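Rustano 305 Floor Mat, Yellow-Green 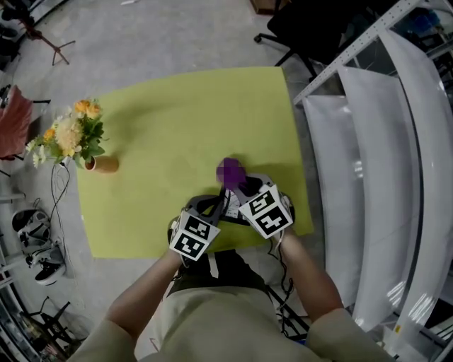 Product page by Shiela Pascual
Technical review: Chae-won Seol
Updated 2026-05-19

The Rustano 305 is a flat mat for seated or kneeling work on hard floors. It is supplied in one piece and is laid directly on concrete, tile or sealed wood. The yellow-green color gives clear contrast against a gray concrete floor, and small parts remain easy to find during sorting and handling work.

Item number: 3088
Color: yellow-green
Format: roughly rectangular, single piece
Use: indoor, floor level
Supply: rolled, in a cardboard sleeve
Pack quantity: 2

Placement
Sweep the floor before unrolling. Lay the mat with the printed label facing down and leave it flat overnight. Minor curl at the ends is normal on a new mat and disappears under light weight. The user sits at the near edge and works toward the center, within reach of both forearms. Chairs, stands and tripods go on the bare floor beside the mat. Point loads from narrow legs will leave permanent marks. Run cables across the floor and not under the mat. Light decorative items, such as a small vase of artificial flowers, may be kept at the border.

Care
Wipe with a damp cloth and mild soap. Do not machine wash. Do not use solvents or bleach. Shoes should be left off the mat.

Storage
Roll loosely, label side in. Do not fold. Store below 55 percent relative humidity and out of direct sun.

Related items
Gendus edge strip, gray
Kernano storage tube, long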